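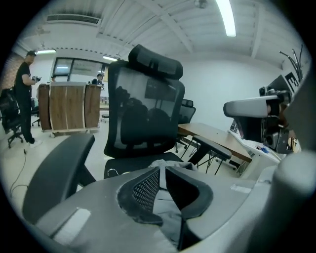 Hugo Gaillard wants to know if a mesh chair needs a cloth or a cover on the seat, or if he's fine sitting right on it.

You're fine, Hugo! Half the chairs I sell end up with a shirt or a towel or something gray and shapeless thrown over them by the end of the first week, and the chair doesn't care either way. A loose cover slides around under you, though, so if you like one, get the kind with ties. I sell a plain cotton one for $32 and it goes in the washing machine with everything else.

So, hi. I'm the person behind Sallwood, secondhand office chairs, mostly mesh, mostly black. These are the things people email me over and over. Last updated November 16, 2024.

What do your chairs cost?

Most of the used ones are $225. The Cunero with the tall headrest is $495 because I only get it nearly new, and they go fast. If a chair has a scuff on the arm pads or a pulled thread in the mesh I knock it down to $200 and show you the spot before you pay.

Do I really need a headrest?

Depends how you sit. I lean back when I'm reading and on calls, and I'd miss mine terribly. If you perch forward and type all day you'll hardly touch it. It does add height, so measure if you've got a shelf or a low window ledge behind you (I didn't, and I've got the dent in the shelf).

Mesh back with a padded seat, or mesh all over?

Padded seat for me, every time. The mesh back keeps you from getting sticky in summer and the cushion is kinder to your legs. All mesh is cooler still, but some people feel the front rail. Come sit in both for ten minutes. Bring your laptop, I don't mind!
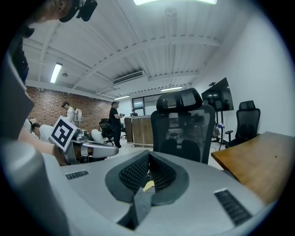
Black mesh chair with a padded headrest, from the back.

Will the armrests fit under my desk?

Send me two numbers: floor to the underside of the desk, and the gap between the legs. Wide padded arms are lovely to lean on and a pain if you want to push the chair all the way in. On the Traten chairs the arms unbolt with a hex key, and I'll do it for you if you ask before pickup.

How do I clean the mesh?

Vacuum with the soft brush first, front and back. Then a cloth wrung out in warm water with a drop of dish soap. Let it dry overnight. Please skip the bleach, I've seen what it does to black mesh and it's a sad sort of orange.

My chair sinks when I sit down. Is it dead?

Probably just the gas lift, and that's a cheap fix. Tell me the make and I'll look for a match. The older Akgül ones have a narrower post than everything else, so measure before you order a part online.

Can I put it on a wood floor?

Yes, but swap the hard casters for soft ones. They pull straight out. Pick the hair out of them every so often too (I do mine when I change the smoke alarm battery, otherwise I forget).

Do you take returns?

Two weeks, as long as it comes back in one piece. I'm closed the last week of December, so if your two weeks run into that, just email me and bring the chair in January.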